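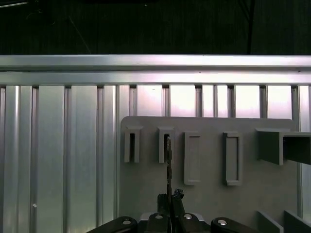

## Equipment Planning Meeting — Minutes

**Held:** 21 February 2026, Irnbridge site, upstairs meeting room
**Chair:** Tomoyo Sugiyama
**Represented:** Production, Maintenance, Purchasing, Safety, Finance
**Apologies:** Stores

The meeting opened at 9:10 am. The minutes of the previous meeting were accepted with one correction: under Item 3, "leased" should read "purchased".

### 1. Insertion cell, trial panel

Production tabled its report on the trial cell. The work covered is the placing of a thin part, held upright in the two-finger gripper, into a slotted holder on the grey fixture board. The board stands against the aluminium slat wall and carries two of the open slotted holders, two raised rectangular frames and a projecting bracket to the right.

Maintenance asked whether the slotted holders could be ordered separately from the board. Purchasing replied that Skaltmont quotes only for a complete board, and that single holders would have to be made in our own workshop. The Chair asked for a workshop estimate before any order is placed.

Production noted that finger pads are the item most often replaced and asked that they be carried as a stock line. Agreed.

**Action:** Maintenance to provide a workshop estimate for single holders.
**Action:** Purchasing to open a stock line for finger pads, initial quantity 40 pairs.

### 2. Second cell

Two quotations were received, from Istovness and from Ueda. Both cover the arm, the controller, the wrist camera mount and installation. The Istovness quotation includes operator training; Ueda charges for it separately. Delivery from Ueda is shorter, but the meeting was not satisfied that the warranty terms cover the gripper itself.

Finance advised that funds for a second cell are available in this financial year only if the order is raised before July. Orders placed after that date would fall into the next capital round and would compete with the compressor replacement.

Safety asked that guarding be costed as its own line — the first cell's guarding was absorbed into the maintenance budget and the true figure was never recorded. The Chair agreed and asked that the same be done for cabling.

**Moved** (Production), **seconded** (Maintenance): that Istovness be named preferred supplier, subject to written confirmation of gripper warranty. Carried.

### 3. Fixtures and spares budget

Finance proposed an allowance of $2,000 for fixture boards and brackets. Production considered this low if a second board is to be bought outright. After discussion the allowance was approved as proposed, with any second board to be charged to the capital request under Item 2.

Purchasing reported that 43 metres of aluminium extrusion remain in the rack from the original build. Maintenance is to confirm the profile matches before any more is ordered.

**Action:** Maintenance to check the extrusion profile and advise Purchasing.

### 4. Other business

The labelling of spare fixtures in Stores was raised and held over until Stores is represented.

The meeting closed at 10:25 am. The next meeting will be called by the Chair once the warranty reply is received.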